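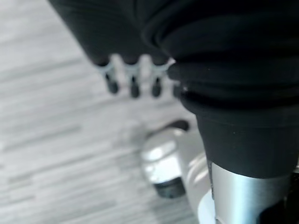 Maintenance notes for the Lucero arm, Resano cell. Kept by Ashraf Naciri. Last full check: 28/10/2022.

## Scope

Covers the fabric sleeve, the wrist and the wrist camera. The controller and the base plate are in the Siren notes and are not repeated in this file.

## Sleeve

The arm wears a black fabric sleeve, gathered in folds. It must be able to stretch and close up freely as the arm bends.

- Look along the crests of the folds for shiny or thin patches.
- Open the creases by hand and brush out dust. Do not use compressed air; it drives grit towards the joint.
- The lower hem should meet the metal cylinder in an even line all the way round. If it has ridden up, loosen the clamp, pull the hem down and tighten again.
- Replace the sleeve after 297 hours of running, or sooner if it is torn.

Spare sleeves come from Clelden. The May batch was cut short and pulls at full reach. Two of these are still in the drawer, marked with tape. Use them for bench tests only.

## Wrist

1. Park the arm and switch off at the wall.
2. Wipe the silver cylinder with a dry cloth.
3. Turn the wrist by hand, 3 full turns each way. Any rough spot goes in the log with the joint angle.
4. Check the pale grey housing beside the cylinder for cracks.
5. Refit the cable tie if the loop hangs below the housing.

## Camera

The camera sits close to the wrist, so the sleeve takes up a good part of its view. This is normal for this mount. Parts nearest the lens will be out of focus. Do not change the focus ring to sharpen them, as it is set for the working distance.

After a sleeve change, save a still with the arm parked and compare it with the previous one. If the sleeve covers more of the view than before, the hem is too loose or the clamp has been turned.

## Log format

One line per check, plain text:

 date ; initials ; hours ; sleeve ok/worn/torn ; wrist ok/rough ; note

Hours are read from the controller and not reset when the sleeve is changed. Harsh Kushwaha's script subtracts the last change for you and warns at some 6 hours before the limit.

## Open items

- Clamp screw is worn. Pallavi Tripathi has the replacement on order.
- Brightness drops for the first 100 images after a cold start. Cause not found.
- Ah-rin Yang to add the tightening value for the new clamp.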